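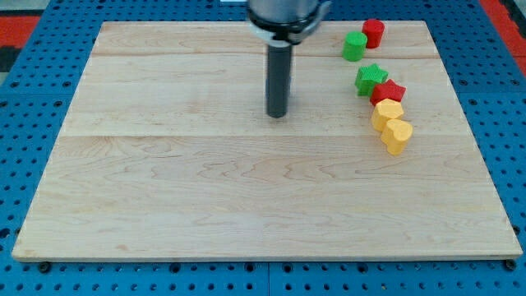
Areeba Yousafzai wrote that before anybody compares arms, they should write down what will break in the first year and what it costs to get a new one. She had bought two systems for teaching labs, and both times the arm was fine and the money went to small parts.

The thread she was replying to:

Planning a small tabletop arm station, what do I forget?
posted by pegboard_beginner

Hello all. I must give my department a budget for one tabletop robot station until July. The work is simple, moving small blocks on a flat board: cylinders, stars, hearts and similar shapes, in a few colors. We want to do pushing first and maybe picking later. The picture on top shows the kind of setup I mean, with a single rod as the tool and a wooden board on a perforated metal surface.

I have two quotes for the arm, one from Skoneo and one from Gulix. The Gulix is cheaper, but the mounting plate is not included and they want 146 dollars for it. My boss thinks the arm is the whole cost. I think he is wrong, but I can not prove it to him with a number. Which lines should I put in the sheet? Also, is a rod enough to start, or should I ask for a real gripper now, while there is money?

Areeba Yousafzai

As I said, spare parts first. For your case I would put these lines:

Arm and controller
Mounting plate and bolts
Work surface, and a second one
Tool, plus spare tools
Blocks, plus spare blocks
Camera and its stand
Emergency stop, if it is not in the quote
Shipping and import tax
Training day for the people who will use it

On the second surface: please do not skip it. Ours was wood also, and after some months of pushing it had marks where the tool came down too low. We changed the board in ten minutes and continued to work. If we had only one, we would wait for the carpenter.

For the rod, yes, it is enough to start. A rod is cheap, it is easy to model, and a star or a heart will turn in an interesting way when you push it off center. Ask the seller for the price of the gripper in writing, with a date until when it is valid, and put it in the next year. I paid 38 dollars for each spare rod from a local shop, Pledisier, and they made them from my drawing.

Keep up to 1000 dollars free for things you did not think of. I used all of mine -- most of it for shipping.

tomek_lab

get the gulix, plate is overpriced but you can drill your own

mvdb

I do not agree with drilling your own plate if you never did it before. If the holes are a little bit off, the arm stands crooked and you will look for the error in your software for a week. Compare the hole distance of your table with the drawing of the arm base before you order anything. We bought from Brynjólfsdóttir, and their base did not fit our table. The adapter was 100 dollars and came six weeks later.

pegboard_beginner

Thank you, this helps me a lot. I measured the table this morning and the Gulix drawing does not match, so the plate goes in the sheet. I will also ask for two boards. Areeba, did you count the training day per person or for the whole group?

Areeba Yousafzai

Whole group, but only up to a certain size. Ask them, it was not written in our quote either.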